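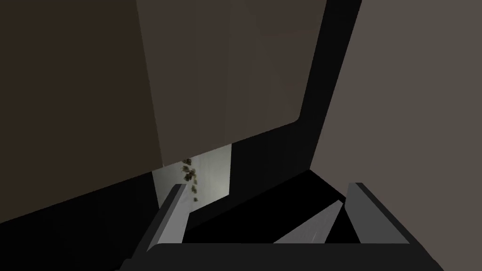 Simulator view from behind the gripper, fingers open.

**Prirwood working group on gripper rules, Thursday, 2 p.m.**

Present: Fastesix, Hestholm, Lưu. The last minutes were approved with no changes.

**1. Logging of simulated runs**

Hestholm reported 2,537 runs logged under draft rule 4. Of these, 29 had no start state recorded. Agreed that a run without a start state does not count toward the 300 needed for sign-off. Hestholm will rerun the 29.

**2. Clearance in enclosed spaces** 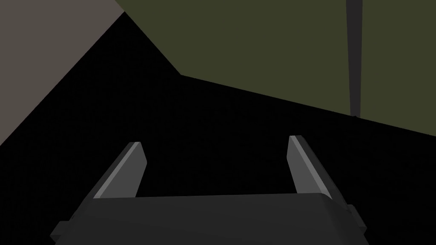
Rule 7 asks for a stated clearance on both sides of the gripper before any forward move. Lưu found the wording too loose, as it covers the fingers and leaves out the housing. The side tabs stick out past the housing on the left and right, and Lưu wants clearance measured from them. Fastesix agreed but asked that finger spread be logged as a separate value. Wording to be redrafted.

**3. Dark views**

Fastesix asked for a minimum light level. Hestholm objected that dim views are needed for testing. No decision. Carried over.

**4. Actions**

- Hestholm: rerun list, send to all
- Lưu: new text for rule 7
- Fastesix: comments on page 53 of the draft

Next meeting in August. Closed at 3:10 p.m.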